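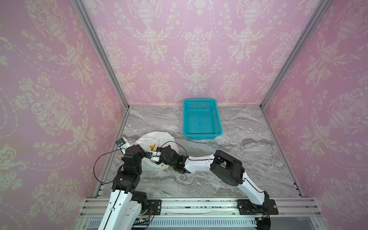
Part 2: Hanging the first strip

Okay, paste is mixed, coffee is made, and you've read Part 1 (please read Part 1, it has the bit about sizing bare drywall). I'm using the Buklow paste with the Flumard smoother, but any decent pair will do. If you've picked a big damask with urns and garlands, go slowly on steps 2 and 3. Large patterns eat paper!

1. Turn off the power to the outlets on the wall you're papering and take the cover plates off. Put the screws in a cup. I lose one every single time.

2. Measure the wall height and add four inches. Then check the pattern repeat on the roll label and round up to the next full repeat. Mine was a straight match, but a drop match needs more, so read the label twice.

3. Cut your first strip and write TOP on the back in pencil. Urns look very silly upside down, and my friend Oskari Pelkonen has a closet to prove it.

4. Don't start in the corner. Measure out from it one roll width minus half an inch, and draw a plumb line there with a level. That half inch wraps onto the next wall.

5. Paste the strip, fold both ends in to the middle (pasted sides together), and let it rest for as long as the packet says. I set the kitchen timer.

6. Unfold the top half, line the edge up with your pencil line, and leave two inches over at the ceiling. Smooth from the center out, then do the bottom half.

7. Trim with a fresh blade. I go through blades like potato chips, a new one every strip or two.

Note: Never wrap a full width around an inside corner. Cut it so half an inch turns, then hang the leftover piece on the new wall against a fresh plumb line, overlapping that half inch. The pattern will be off by a hair and you'll stop seeing it by dinner.

Caution: Wipe paste off the face of the paper right away with a damp sponge, and don't scrub. Dried paste goes shiny, especially on pink and other pale colors.

Keep the power off until the paste is dry and the plates are back on. Seams lifting overnight? Go to Part 4, under Seams.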